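Section 2. Planning and Budgeting the Station

2.1 Scope

This section covers the choices to make before an order is placed for a Flerance two-arm tabletop station. It applies to stations used for light food handling, including the Soler grippers and the Alano control unit. Assembly is covered in Section 3 and calibration in Section 4.

Read the whole section before filling out the order form. Several steps refer back to the task sheet written in 2.2.

2.2 Writing the task sheet

1. Write down one task the station will do in its first month. Use plain verbs: lift, open, place, carry.

2. List every object the arms will touch. For each object, record its width, height, weight and the part that will be gripped. A lid is gripped by its handle, so the handle is measured as well as the lid.

3. Record where each object starts and where it ends up.

4. Mark any object that will be hot, wet or made of glass.

5. Mark any step that needs both arms at once.

Note: A task sheet that runs past two pages usually describes more than one task. Split it and plan for the shorter one first.

2.3 Choosing the table and the room

1. Measure the room before measuring the table. The Flerance base needs clear floor on both sides for the operator to reach the emergency stop.

2. Choose a rigid table with a flat top. Folding tables are not supported.

3. Lay the task objects on the table, or on a sheet of paper cut to the same size. Keep lids, plates and appliances far enough apart that a gripper can come down between them.

4. Plan a second surface for the laptop and hand tools. Items on it must be outside the reach of both arms.

5. Check the outlets. The control unit and any cooking appliance must be on separate circuits. Do not plan on a power strip for both.

6. Draw the cable route on the floor plan. Order cable covers for any point where a person will walk.

CAUTION: Steam rises into the arm joints if the wrist is parked above an open steamer. Plan a rest position to one side. Moisture damage is not covered by the standard warranty.

2.4 Choosing grippers

Two finger sets are offered with the Soler gripper.

Slender fingers (standard): suited to handles, rims and small knobs. Opening is limited, and the tips can mark soft food.

Wide pads (option): suited to bowls, cups and soft items. They do not fit under a plate rim lying flat on a table.

1. Compare the gripped part of each object on the task sheet with the finger opening given on the gripper data sheet.

2. If one set fits every object, order the same set for both arms. Spares can then be shared.

3. If no single set fits, order one of each and note on the task sheet which arm does which step.

4. For any item that will touch food, order food-contact sleeves. Sleeves are a consumable and belong in the running budget (see 2.6).

CAUTION: Bare gripper fingers are not rated for food contact. Food handled without sleeves must be thrown away.

2.5 Purchase budget

Enter each line on the order form, even if the amount is zero. Blank lines delay the quote.

Line A – Arms and base. Price as quoted.
Line B – Grippers and finger sets.
Line C – Alano control unit and cables.
Line D – Table kit, part 2486. Includes clamps, leveling feet and drilling guide. Leave at zero if the buyer supplies a table.
Line E – Task objects. Buy duplicates of anything breakable. Glass lids and plates are the items most often replaced during early trials.
Line F – Shipping, lift gate and packing removal.
Line G – Operator training.

Note: Line E is often left out because the objects are already in the building. Enter the replacement cost anyway. Models go out of stock, and a different lid handle can mean teaching the step again.

2.6 Running budget

1. Set the number of trial runs planned per month. For a first task, Flerance suggests 200.

2. Multiply the runs by the number of food items used in each run. Food that can be used again for practice counts once.

3. Add sleeves, one pair per arm per working session.

4. Add operator hours. Include the time needed to reset the table between runs – for a plate and steamer task this is often longer than the run.

5. Add a yearly service visit from the second year onward.

2.7 Lead times and site check

The arms and base ship together. The Alano control unit ships separately from the Folance warehouse and may arrive first. Do not power it on until the arms are connected.

1. Return the task sheet, floor plan and order form in one package.

2. Wait for the site check form. It lists anything missing from the plan.

3. Correct the plan and return the form signed.

4. Confirm the delivery route. The base crate is 94 cm wide and does not come apart. Measure doors at the narrowest point, with the door fully open.

5. Orders confirmed after the end of November are scheduled for the following year and quoted at that year's prices.

2.8 Layout reference

Compare the planned layout with Figure 2 before signing the site check form. The appliance is in the middle, with the lid to its left and the plate to its right. Tools and the laptop are on a side table. Layouts that differ are accepted if both arms can reach every object on the task sheet without crossing.
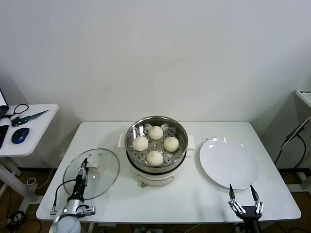

Figure 2. Two-arm station with steamer, buns, glass lid and serving plate.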